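Repainting old bedroom furniture, paint keeps chipping at the edges??
Posted in Home & Furniture, October

Baltasar Prieto
Ok so I have a bedroom set I got secondhand, dresser plus two nightstands, all painted gray by whoever had it before. Paint is coming off on every front edge and I want to redo the lot before my sister moves in. Do I have to strip all of it down to bare wood or can I just sand and go over it? Have an 8 oz sample can of Flelex furniture enamel, satin, and would buy more if it's any good. Budget is 200 total and that has to cover new knobs too. Also drawers stick on one of them, not sure if thats paint or humidity. No garage, I'd be doing this in the bedroom with the window open.

Taras Ivanyshyn
No, don't strip it unless the old paint peels off in sheets. Did this on a whole hallway set last fall. Score an X with a knife somewhere hidden, press tape on hard, rip it off. If flakes come up with the tape, strip. If not, sand and prime. One more thing first, you don't know what the old paint is, so get a lead test kit before you sand anything, specially indoors. If it's positive stop there and ask again.

Assuming it's clean: wash with degreaser, let it dry overnight. 120 grit on the chipped spots till you cant feel the ridge with a fingernail, then 220 everywhere. Vacuum, tack cloth. Bonding primer, two thin coats. The edges are where everybody skimps and that's where it chips. 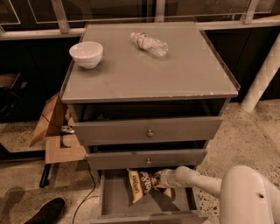 Gray nightstand, worn along the front edge of the top

For edges like that I round them over a tiny bit with the sandpaper. Paint pulls away from a sharp corner and goes thin there. Small foam roller for the flat parts, brush for the rest. Then leave it alone for a couple weeks, dry to touch is not cured. I put a lamp on mine after two days and it left a ring.

Sticking drawers, pull them right out and look for paint on the runners. Scrape, rub with a candle. Don't repaint the sides.

Knobs: measure the screw spacing before you order. Single hole is easy. I used Skallberg ones, fine, screws were too long.

postetar453
just buy new ones lol. or peel and stick vinyl, takes an hour

Baltasar Prieto
Tape test was fine on the dresser, havent done the nightstands yet. Getting the lead kit tomorrow. Thanks Taras. Not doing vinyl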